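Last updated: August
14 shares - 3 comments

Sorting produce at home: how much of the advice holds up?
Speaker notes, Skillorora evening session, second talk

Start without the slides. Ask who has read that apples must never sit near other fruit. Most hands will go up. Ask who has tested it. Wait.

My position, so they have it early: some of the advice is sound, a lot of it is repeated from one leaflet to the next, and very little of it comes with any sign of how it was checked.

Where my material comes from. I went through the Jullier household guide, all 889 entries on storing food. Then the Esquivel reader survey, which had 4000 forms sent out and 2581 back. That sounds good until you read the questions. "Do you sort your fruit correctly?" is not a question anyone answers no to. (Pause here. It usually gets a laugh, but move on.)

Claim one: keep apples apart. Ripening apples give off ethylene, and that part is fine. It can hurry along a pear or a green banana. But oranges and mandarins don't go on ripening after picking the way a pear does, so the panic about an apple touching an orange for an afternoon seems overdone to me. Over weeks in a closed drawer I would separate them. On a tray, for sorting, I wouldn't lose sleep.

Claim two: carrots. Here I give the guides more credit. Carrots stored with apples can turn bitter, and there is decent work behind that. Peeled carrots are another matter - they dry out and need covering and chilling whatever they sit next to. Jullier puts peeled and unpeeled in the same entry. Why?

Claim three: buy a divided tray. The Zuva leaflet wants one compartment per kind. I tried it for a month and went back to a plain one with low sides. You have to look at each piece anyway, and the compartments never fit what you bought. The leaflet doesn't say what the dividers are supposed to prevent.

Claim four: wrinkled means finished. No. A wrinkled apple has lost water. Cut it, smell it, cook it. Mold or a sour smell is a reason to throw it out, dull skin alone isn't. I'd like to know how many good apples went in the trash on the strength of that one line.

Sorting takes a bed or any flat surface, and some patience.

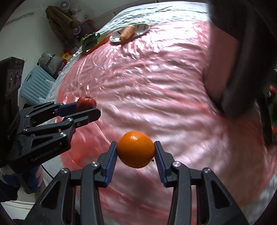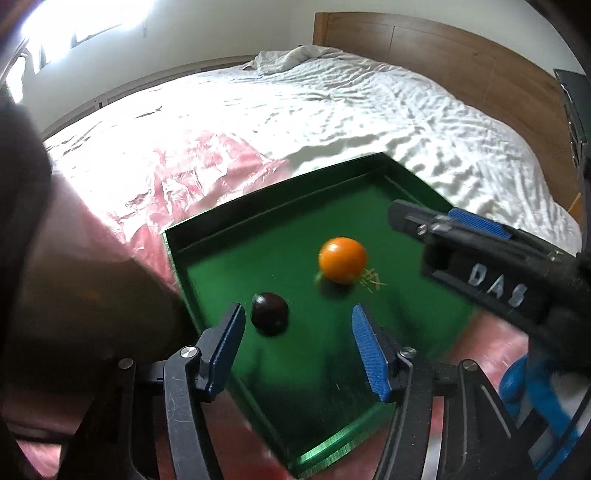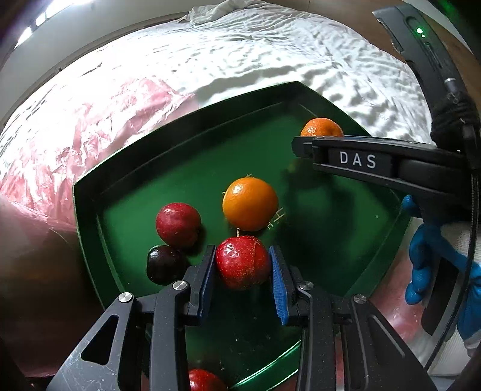 Mixed fruit on the green tray in the last one, apples in with oranges and a plum. By the Zuva rules that is already a failure. Ask the room what harm they expect by dinner time, and by the end of the week. Those are two different answers and the leaflets give only one.

Expect pushback. After the earlier run a comment came in that plums are where my argument falls down, that a ripe plum left under an orange bruises within a day and a compartment would have saved it. Fair point about the weight. It is an argument for putting plums on top, though, and I still haven't seen one for dividers.

Leave ten minutes for questions. If someone asks about potatoes and onions, say that's a separate talk.

Contact Skillorora | Copyright Skillorora | Back to top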